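4.2 Does a tie keep a cable tidy?

Advice on storing household cables is plentiful and mostly untested. The guides reviewed in Section 2 agree that a cable should be folded or coiled, fastened once, and put away with others of its type. Few of them say how the advice was arrived at, and the one that does (Mazza and Fiore's leaflet for the Mundovano repair evenings) relies on the impressions of its two authors. We were therefore reluctant to treat "fold, tie, sort" as a standard against which our households could be scored.

Our own material gives some reason for the caution. Of the 372 cables in the Machala inventory, 133 carried a tie of some kind when they were first logged in July. Kandpal's coding sheet recorded these as "stored," and everything without a tie as "loose." The split looks clean on paper. In practice it puts a carefully wound cord with no tie in the same class as a knot pulled from the bottom of a drawer, and it gives full credit to any bundle with a fastener on it, however the ends are left. Figure 3 shows why we think the two classes are too blunt. 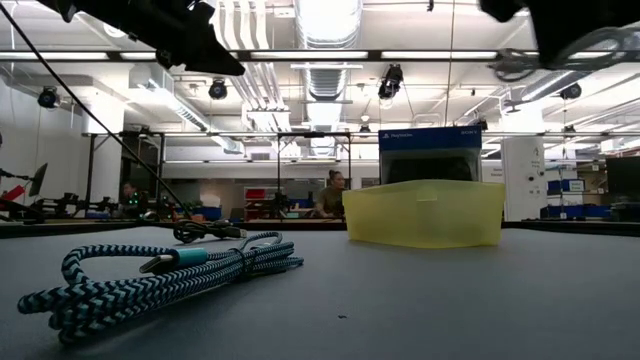

Figure 3. Two cables on a gray tabletop, with a yellow container and a PlayStation box. The braided cable is folded and held by a black tie; the black cable behind it is coiled.

Under the original sheet, the braided cable passes on the strength of its tie alone. Its fold is fairly regular, and we have no quarrel with the result. But the teal end with its oval plug comes back over the top of the bundle, and the sheet has no place to record that. Whether an end left like this catches on its neighbors in a drawer is a fair question, and one that a yes-or-no entry for the tie can't answer. The smaller cable raises a different problem. It has loops gathered to one side and a plug lying out to the other, and two of our coders disagreed over whether to call it a coil at all.

We are also doubtful about containers. Tsang argues that a bin within reach does more for tidiness than any method of folding, and Mahmoud makes a similar claim for keeping retail boxes. Both may be right - we could not show it either way. A bin standing next to a cable is evidence that there is a bin. Our sheet noted containers and boxes when they were nearby but did not ask what people used them for, and we would not want a reader to take nearness as proof of a habit.

For the second round we dropped "stored" and "loose" and scored the fold, the fastener and the ends separately. Agreement between coders was better for fasteners than for folds, and it remained poor for ends. We report all three scores in the next section without adding them together, as we see no good grounds for weighting one over another.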